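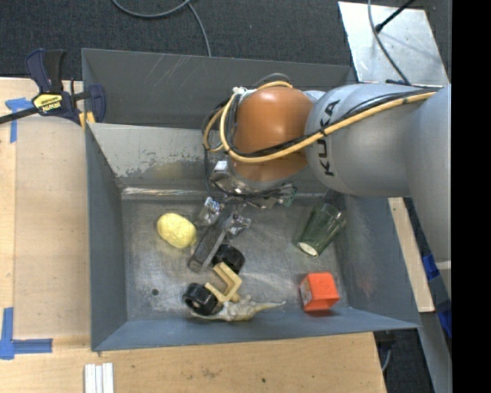

Flirkilora

Flirkilora is a bin-picking project built in a shared workshop in Otness. It uses a secondhand KUKA arm to lift mixed household objects out of a gray metal bin, one at a time, and it has become one of the best-loved builds in the shop. The name covers both the machine and the software that runs it.

Background

The project grew out of a smaller build called Utero, a desktop arm made from hobby servos that could move a tennis ball from one bowl to another. Utero was a joy to watch, but it struggled with anything heavier than 300 grams and drooped whenever its motors got warm. When a full-size industrial arm came up for sale after a packaging line was taken apart, the members pooled their money and went for it. Getting the arm through the workshop door took most of a Thursday evening and meant taking the door off its hinges.

Work on the new machine started in July. The first 3 months went almost entirely into power, the emergency stop circuit and learning how the old controller liked to be spoken to.

Work area

The bin sits on a light wooden tabletop with an IRWIN bar clamp on its edge. The clamp sounds like a minor detail, yet it made a huge difference: in early trials a finger brushing the wall could nudge the bin a little, and every grasp after that would be off by the same amount. Blue tape on the tabletop marks reference positions, so the bin can go back to the same place after cleaning. The metal floor of the bin has picked up plenty of scratches.

Sloping walls are both a help and a headache. Round things tend to roll back toward the middle, where they are easy to reach, but anything that comes to rest against a slope sits at an angle that the planner has to work out.

Gripper

The metal gripper closes on an object from two sides. It was put together in the shop over several weekends, and it is the part that members most enjoy showing to visitors. Finger parts are bolted on and can be swapped in a few minutes, so new shapes get tried all the time (a good many of them end up in the scrap drawer). Cables and a yellow-orange hose run along the arm. Routing them was a project in itself, as they need enough slack for the wrist to turn and not so much that they catch on the bin.

Objects

Anything can go in the bin if it fits and nobody wants it back in perfect shape. A typical mix has a pair of black wheels, a toy animal with a long tapered tail, a squared-off tan block shaped like a C, an orange-red box and a dark-green drinking glass. The glass is the classic hard case. Light passes through it and bounces off the shiny floor behind, and depth readings go wild!

Wheels are great fun for a different reason. They can be held by the rim or by the hub, and the software often picks a grip that no one in the room would have thought of.

Software

Grasp planning is handled by Azevedo, a program written by members of the same workshop. It looks at the contents of the bin, proposes up to 100 possible grips and ranks them by how stable each one seems. The top 3 are checked for collisions with the bin walls, and the arm tries the best one left. Failed grips are saved along with the good ones, and a replay tool lets members step through them later.

See also

Utero (desktop arm)
Azevedo (grasp planner)
Otness shared workshop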